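# How I take in the waist on jeans that gap at the back

I have a pair of high-rise jeans from Ultton that fit like a dream through the hips and then stick out at the back waist like a mailbox flap. If you've got the same problem, you can fix it in an evening with a sewing machine and a bit of patience. 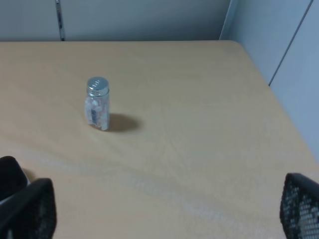

First, wash and dry them the way you normally would. Denim tightens up in the laundry and loosens again when you wear it, so put them on for an hour before you measure anything. Then pinch the extra fabric at the center back and pin it. Sit down! Bend over! If you can still breathe, you've got your number.

You'll need:

- a seam ripper
- a denim needle (I use a size 100/16)
- regular thread to match, plus topstitching thread
- chalk and pins
- an iron with steam

**1. Unpick the back.** Take off the center belt loop, then open the waistband stitching for a couple of inches on each side of the center. Go slowly near the brand patch if yours has one. I ripped a hole next to mine on my first try and had to darn it.

**2. Cut the waistband.** Fold it in half at the center back and cut straight down the fold. Scary, I know — but there's really no tidy way around it.

**3. Take in the seat seam.** Unpick the topstitching down the center back seam for 4 or 5 inches. Turn the jeans inside out, chalk your new line from the pinned amount at the top, and let it curve gently into the old seam. Baste it first and try the jeans on again. Mine needed another quarter inch.

**4. Sew and press.** Stitch over the chalk line, trim the bulk, and press the seam to the same side it was on before. Then topstitch from the right side with a longer stitch, 3.5 or so.

**5. Join the waistband.** Sew the two cut ends together so the band matches the new waist, press that little seam open, and slide the band back over the top edge. If your machine groans at the thick part, turn the wheel by hand. I do that every time.

**6. Put the belt loop back.** It covers the new join nicely (hooray). Zigzag the top and bottom with a short stitch.

I wouldn't take out more than an inch and a half this way, or the back pockets start drifting toward each other and look odd. For anything bigger, split the difference between the side seams. Very stretchy denim is a bit different too, so switch to a stretch needle and don't pull the fabric as you sew.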